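25 March 2019

Ball-in-tube task, sim side, continued. Or rather, discontinued at 400 episodes, when the arm put its wrist through the tube for the third time and the physics engine gave up trying to be polite about it.

Background for whoever reads this after me: we planned to move the stacking policy onto the real arm at Matisthorpe in August. Three tennis balls, one glass tube, one arm. The mango is a distractor object and has never been touched by anything, which makes it the most reliable part of the setup.

The fault as logged: with the third ball in the gripper, the planner picks a path to a point over the rim. Some of the time it goes up and over. The rest of the time it goes sideways, straight at the glass, at full speed, and reports success. The collision checker says the path is clear. The collision checker has said this all week.

First suspect was the Likness planner update, because it usually is. Rolled back to the old build, reran with the same seeds, got the same crashes in the same episodes. Apologized to the planner.

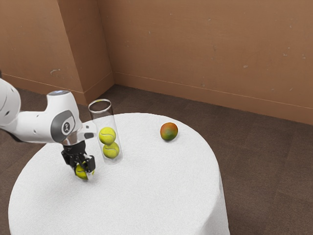

Second suspect was ball height. If the arm starts low, the straight line to the goal cuts through the side of the tube, so a low start ought to be where we see it. It is. Every one of the 56 crashes began with the held ball below the rim. Episodes that began above the rim were all fine, and those are the ones I had been showing people.

So then I went and looked at the collision mesh for the tube, which I should have done before lunch yesterday. There isn't one. The visual mesh is lovely, 1,710 triangles, refracts beautifully. The collision mesh was dropped when the asset got converted by the Zalline exporter, which skips collision on anything flagged transparent. Contact physics uses a separate set of hulls, so the balls stack properly and the tube looks solid. The planner sees air.

Checked the rest of the asset folder. Same problem on the beaker and the fish bowl. The mango has a full collision mesh, naturally.

What bothers me: the success test only asks where the ball ended up. Episode 603 from the previous batch is marked as a pass. In the replay the tube gets knocked flat, springs back up, and the ball drops in. I watched it four times. On real glass that is a dustpan job and a written report.

Done today:
Hand-built collision hull for the tube, wall plus base, open top. Padded the outside by 5 mm.
Any contact between arm and tube now fails the episode, no matter where the ball lands.
Exporter now stops with an error if an asset has no collision mesh. It used to print a warning, in gray, on a gray background.

Not done:
Beaker, fish bowl.
Rerun of the old batch with the new success test. Expect the number on the Kuusisto slides to get worse. Not looking forward to that email.
Speed limit near the rim. Wrist still comes in faster than I'd stand next to.

Real arm stays locked out of this task until the rerun is clean. Key is in the drawer under the dead oscilloscope. Please leave it there.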